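Trummer Helpers Forum
Teaching by Demonstration > Getting Started

Clear container keeps ruining my hand demonstrations – what am I doing wrong?

Posted by turemen_tinkerer, 19th December

Hello all, and thank you in advance for reading, as I know I tend to go on. I've been trying since May to teach a two-armed robot to put pencils and other thin things away in a desk organizer, the clear kind with walls inside. I don't drive the arms themselves for the teaching part. I do the job with a pair of hand-held grippers, one in each hand, and the recordings go into the training software afterward (I'm using Lollau for that, with mostly the standard settings).

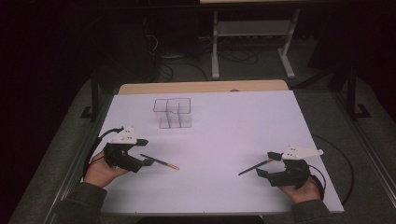
My trouble is that the trained arm does the first half beautifully and then loses its nerve. It picks up the pencil, carries it over, and then hovers above the organizer as if it can't decide which compartment it wants. Sometimes it comes down on a dividing wall and pushes the whole box across the table. I have 60 demonstrations so far, all on a white surface, and in nearly all of them I got the pencil in on the first try, so I don't think my own aim is the problem.

I did wonder whether the clear plastic is just too hard for the cameras to make out. Should I buy a colored organizer and start over? I would rather not, as the whole point was to use the things I already have on my desk. I also wondered about switching to remote control, where I'd be moving the real arms from a pair of handles, but I've only tried that once and I was terribly slow at it.

Any advice is welcome, even if it's "start over"!

1 reply marked helpful by the poster

utero_bench

Welcome! Please don't throw your demonstrations away, and don't buy a new organizer yet either. I spent most of a winter on a very similar job and I think you're closer than you feel.

A clear box on a white table is hard, I'll give you that. What the wrist camera has to go on is mainly the thin edges, a bit of shine and the lines of the inside walls, and those change every time you tilt your hand. So the way you approach matters a lot more than it would with, say, a red mug.
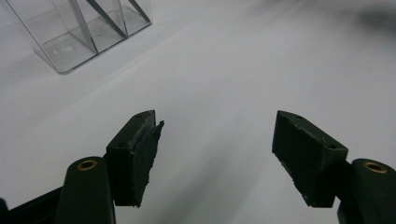 Wrist view with the jaws open, clear organizer at upper left.

Try coming in from higher up, and pause for a slow breath before you lower the pencil. Do it in every single demonstration, even when it feels silly. When I looked back over my own early recordings I was swooping in from the side at full speed, and the box was only properly in view for an instant before I let go. Once I slowed down, the hovering mostly went away – it took a fresh batch of 20 to get there, which I added to the old ones.

The second thing is to choose one compartment and stick with it for now. If you drop the pencil in the left part one time and the right part the next, you are teaching two different jobs and asking the arm to settle somewhere between them, and what's between them is a wall! That sounds an awful lot like what you describe. You can bring in the second compartment later, as its own task with its own name.

Third, move the box. I know that seems to go against what I just said, but keep the compartment the same and shift the organizer a few inches between tries, and turn it a little now and then. Leave something standing in it for part of the session, too.
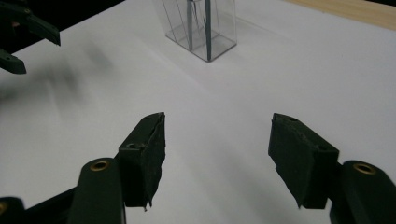 An arm that has only ever been shown an empty box can get quite confused by a box with things in it, and of course after its first success the box isn't empty any more. I start about a third of my recordings with one or two items in place already, and I keep a paper notebook next to me with a line for each try so that I don't end up doing all the full ones in one go.

And do record a few rescues. Start with the pencil resting against a wall, lift it, and put it in properly. Mine had never seen a mistake, so it had no idea what to do after one.

As for remote control, I'd leave it alone for this. It's lovely for heavy or awkward jobs, but with thin things I never could feel when the tip was touching, and my hands got tired long before I had enough recordings to use.

lollau_user_1532

Check your lighting. Mine got better when I closed the blinds. Also 60 isn't a lot.

turemen_tinkerer

Thank you both so much! I went back through my recordings over lunch and I'm a bit embarrassed – I had used 3 different compartments without giving it a thought, mostly whichever was nearest to my hand. I'm going to sort the old ones by compartment tonight, keep the biggest pile, and do a new slow batch over the weekend. The blinds are easy enough, so I'll try those too. Does anybody know if Lollau lets you rename a task after it's been saved, or do I have to make a new one and copy everything across?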